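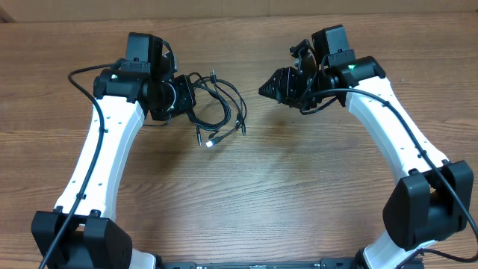
Le fond du tiroir, épisode deux : les câbles

6 octobre, par Orest Pavliuk

La dernière fois je vous parlais des piles et des ampoules orphelines, et vous avez été nombreux à me répondre que le vrai sujet, c'était les câbles. Alors d'accord, allons-y ! J'ai pris mon dimanche, j'ai débarrassé la grande table en bois et j'ai tout vidé dessus : le tiroir du couloir, la boîte à chaussures du placard, le sac en toile que je trimballe depuis trois déménagements sans jamais l'ouvrir.

Je croyais m'en sortir en une demi-heure. J'y ai passé l'après-midi (et une bonne partie de la soirée, ma femme vous le confirmera). Le plus long, c'est le démêlage. Un câble fin, tout seul, ça ne demande rien à personne, mais mettez-en quelques-uns dans un sac pendant un hiver et ils se tricotent entre eux. Surtout les noirs, tous pareils, on ne sait jamais lequel on tire ! J'ai fini par trouver une méthode qui me convient : je pose le paquet à plat, je ne tire sur rien, et je commence par repérer les embouts. Ensuite je desserre les boucles vers l'extérieur, doucement, comme on aère une pelote de laine. Si on part du milieu, c'est fichu, on serre le nœud et on s'énerve.

La table compte aussi, figurez-vous. J'avais essayé une fois sur le tapis du salon, très mauvaise idée, les petits connecteurs s'accrochent dans les poils et on en perd. Sur du bois bien lisse, ça glisse, on voit tout.

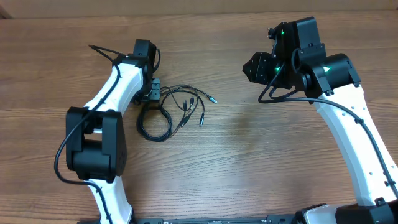 Une fois les bouts dégagés, je trie par embout, et surtout pas par longueur ni par appareil. J'avais fait par appareil en janvier, avec des étiquettes et tout, et ça n'a pas tenu : la moitié des appareils en question n'existaient plus. L'enceinte Vonix, par exemple, a rendu l'âme il y a belle lurette, et j'avais gardé son cordon dans une pochette à son nom, comme une relique. Par embout, au moins, quand on cherche un USB, on ouvre le sachet des USB et voilà.

Pour enrouler, j'évite maintenant le huit autour de la main, que mon père m'avait appris et qui plie les fils toujours au même endroit. Je fais des boucles larges, à peu près grandes comme une soucoupe, et je laisse le câble décider un peu de son sens. Il a une mémoire, il se couche tout seul si on le laisse faire. Pour l'attache, un bout de ruban scratch que j'achète au rouleau chez Hallen, 2 euros, et qui se coupe aux ciseaux. Les liens métalliques des sacs de congélation, j'ai arrêté, ça marque la gaine.

Les câbles trop fins ou trop courts pour le scratch, je les laisse en boucle lâche dans un petit sachet à glissière. Pas très élégant, mais ça marche, et on voit au travers.

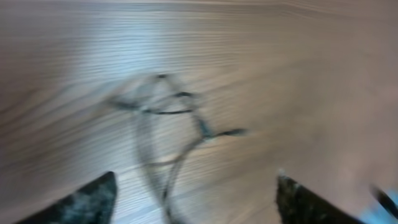 Reste la question qui fâche : qu'est-ce qu'on jette ? Ma règle, et elle vaut ce qu'elle vaut, c'est que si je n'arrive pas à dire à quoi il sert au bout de deux essais, il part au bac de la déchetterie de Grestden. J'en ai sauvé quelques-uns quand même, par faiblesse. Il y en a un dont je suis persuadé qu'il allait avec un vieil appareil photo, et je sais très bien que je n'ai plus l'appareil photo...

Le reste tient à présent dans une seule boîte, qui peut contenir jusqu'à 11 sachets debout, comme des fiches. Le tiroir du couloir est donc libre, et il y a déjà des gants dedans. Le mois prochain j'attaque les télécommandes, envoyez-moi vos trouvailles !

Commentaires

Maryvonne : Moi j'enroule dans des tubes de papier toilette, un câble par tube, et j'écris dessus au feutre. Mes petits-enfants se moquent, mais ils viennent se servir.

Thibault_60 : Pas d'accord sur le tri par embout. Chez moi les chargeurs restent avec l'appareil, point. Sinon on finit avec le mauvais.

Orest : @Thibault_60 pour les chargeurs je te suis, ils ont leur propre boîte !

Lison P. : Le ruban de chez Hallen, il est au rayon jardin ou bricolage ? Je ne l'ai pas trouvé.

À lire aussi

Le fond du tiroir, épisode un : piles et ampoules
Ranger l'entrée quand on n'a pas d'entrée
La brocante de la rue Prokopenko, ce que j'en ai rapporté
Récupérer une vieille table en bois : poncer ou pas ?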